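Put a Cloth Under Your Racing Wheel
By Ketill Frandsen

I love racing wheels, and I love them most when they live on an ordinary table with a nice piece of cloth underneath.
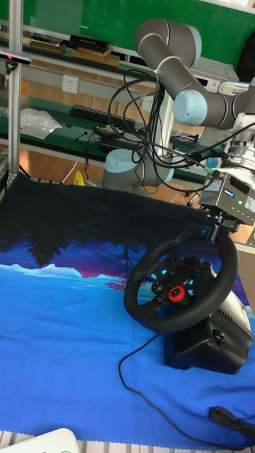 The case for the cloth

Dark trees, a band of purple and pink, then all that bright blue like a lake – and a thick black wheel sitting right on it! I think it looks wonderful. Most people who race at home in Vumdale go for bare black everything, and I understand the appeal, but a wheel is already a black lump with buttons. Give it some color to sit on! Mine has a frayed border and I wouldn't trade it for a new one.

It's kinder to the furniture too. A slatted table is lovely in July with a pitcher of lemonade on it, and much less lovely under a heavy housing that gets shoved back and forth. Fabric takes the scuffs, and it goes in the wash.

But doesn't it slide?

Yes, a bit, if you drive like I do. Clamp through the cloth if your wheel has a clamp, or lay a rubber shelf liner beneath it. I have done 300 laps on the liner and still haven't chased the wheel across the table.

Leave the cords alone

My other opinion, less popular at the Clokex race nights: stop hiding every cord. A long, lazy loop across the fabric is easy to follow back to where it came from, and you can pack up in a minute. Coil the spare length near a corner and go drive.

You can spend 1,430 dollars on a proper rig, and I'm sure it's a joy (please invite me over). But a table, a wheel with a red dial to fiddle with and a lake at sunset under your wrists – that's a great evening already.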